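작성: 2025년 9월 / 관리: Harriet Hutchins / 상태: 예산 검토용 초안

# rusten-counter-plan

Rusten 셀 도입 예산을 산정하기 위한 시뮬레이션 데이터와 산출 스크립트를 담은 저장소다. 대상 작업은 상판 위 소형 물체의 정리이며, 외팔 로봇과 평행 그리퍼 구성을 전제로 한다. 정책 학습용 배포본은 따로 관리하고, 이 저장소의 데이터는 장비 수량과 사양을 정하는 데만 쓴다.

## 구성

| 경로 | 내용 |
|---|---|
| `episodes/` | 시뮬레이션 에피소드 1,000건 |
| `assets/` | 물체 메시 216종, 상판 및 실내 재질 |
| `layouts/` | 초기 배치 29종 |
| `budget/` | 품목표, 견적 입력 양식, 집계 스크립트 |
| `notes/` | 검토 기록, 변경 사유 |

에피소드마다 관절 상태, 그리퍼 개폐량, 렌더링 영상, 접촉 로그가 들어 있다. 시점은 손목과 외부의 2종이다. 두 시점의 시각 동기는 시뮬레이터 스텝을 기준으로 하므로 실기에서 생기는 지연은 반영되지 않는다. 트리거 배선과 동기 보드는 품목표에 따로 잡는다. 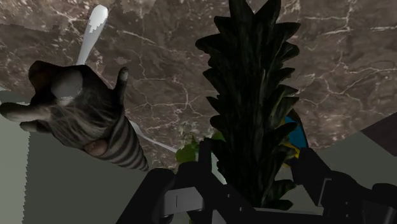

그리퍼 핑거의 폭과 길이는 본체 사양보다 먼저 확정해야 하는 항목이다. 교체형 핑거를 기본 품목으로 잡을지 옵션으로 둘지에 따라 Janjua 견적의 묶음 단위가 달라진다. 손목 시점에서는 줄무늬 꼬리가 그리퍼 바로 위까지 내려와 있고, 그 옆의 뾰족한 짙은 녹색 잎이 뒤쪽의 파란색·노란색 물체를 일부 가린다. 이런 배치에서는 핑거 외폭과 카메라 장착 각도를 함께 검토한다. `budget/gripper.csv`의 `finger_set` 열에는 표준형과 협폭형을 구분해 적고, 협폭형을 선택했을 때는 예비품 수량도 같은 행에 입력한다.

## 품목 분류

- **A. 본체**: 로봇 팔, 제어기, 비상정지 장치, 케이블. 동일 납품처에서 일괄 구매한다.
- **B. 말단부**: 그리퍼, 핑거, 플랜지 어댑터, 손목 카메라 브래킷.
- **C. 센서**: 손목 카메라, 외부 카메라, 동기 보드. 렌즈는 본체와 별도 행으로 입력한다.
- **D. 설비**: 상판, 받침대, 조명, 전원 분배. Nirkdale 건물의 전기 공사비는 제외한다.
- **E. 소모품**: 핑거 패드, 시험용 물체, 포장재.
- **F. 용역**: 설치, 교육, 연간 점검. 장비 단가에 합산하지 않는다.

시험용 물체는 `assets/` 전체를 실물로 구매하지 않는다. `layouts/`에 실제로 쓰인 물체만 추려 실물 대체품 목록을 만들고, 대체품이 없으면 `substitute` 열을 비워 둔다. 빈 값은 집계에서 0원으로 처리되지 않고 경고로 출력된다.

## 상판과 작업 반경

시뮬레이션 상판은 갈색 대리석 재질이다. 실물 상판에 같은 재질을 쓸 필요는 없으나, 밝은 맥이 있는 표면과 무늬 없는 표면의 인식 결과를 비교할 계획이므로 교체 가능한 판 형태로 견적을 받는다. 판의 두께와 고정 방식은 Eludmont 도면을 따른다. 도면 개정 번호가 견적서와 다르면 해당 견적은 집계에 넣지 않는다.

받침대 위치는 상판 끝까지의 도달 거리와 팔꿈치 간섭을 기준으로 잡는다. 물체를 상판 한쪽 끝에 몰아 둔 배치는 팔을 길게 뻗어야 하고, 그리퍼 옆에 큰 물체가 놓인 배치는 접근 방향이 제한된다. 받침대를 고정식으로 할 경우 두 조건을 모두 만족하는 위치를 먼저 찾은 뒤 바닥 앵커 비용을 입력한다. 이동식은 잠금장치와 재보정 공수를 D와 F에 나누어 적는다.
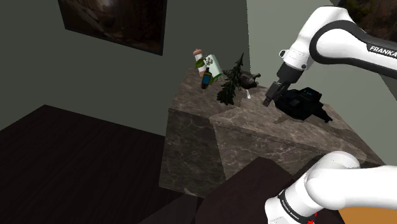

## 집계 실행

```
python budget/collect.py --site nirkdale --out out/
python budget/check.py out/items.csv
```

`collect.py`는 통화와 세금 포함 여부가 입력되지 않은 행을 거부한다. 환율은 `budget/rates.yaml`에 고정값으로 적으며 자동 갱신은 지원하지 않는다. `check.py`는 중복 품번, 누락된 납기, 유효기간이 지난 견적을 보고한다.

## 제한 사항

- 접촉 모델은 강체를 가정한다. 잎처럼 휘는 물체의 파지 결과를 그리퍼 힘 사양의 근거로 쓰지 않는다.
- 조명 조건이 고정되어 있다. 조명 수량은 현장 측정값으로 산정한다.
- 에피소드 길이는 시뮬레이션 시간이다. 사이클 타임이나 대수 산정에 쓰려면 실기 보정 계수가 필요하며, 현재 계수는 비어 있다.
- 유지보수비는 첫해분만 포함한다.
- 대여와 구매의 비교는 `notes/lease.md`에 있으며 집계 스크립트와 연결되어 있지 않다.

## 남은 작업

- [ ] Janjua 협폭형 핑거 재견적
- [ ] Eludmont 상판 도면 개정본 반영
- [ ] 외부 카메라 거치대의 품목 분류 확정(C 또는 D)
- [ ] 예비 제어기 구매 여부 결정
- [x] 배치 파일과 물체 목록 대조

예산안 입력 마감은 11월이다. 품목 변경은 `notes/changes.md`에 사유를 적은 뒤 병합 요청으로 올리고, 단가만 바뀐 경우에는 견적서 파일명을 커밋 메시지에 남긴다.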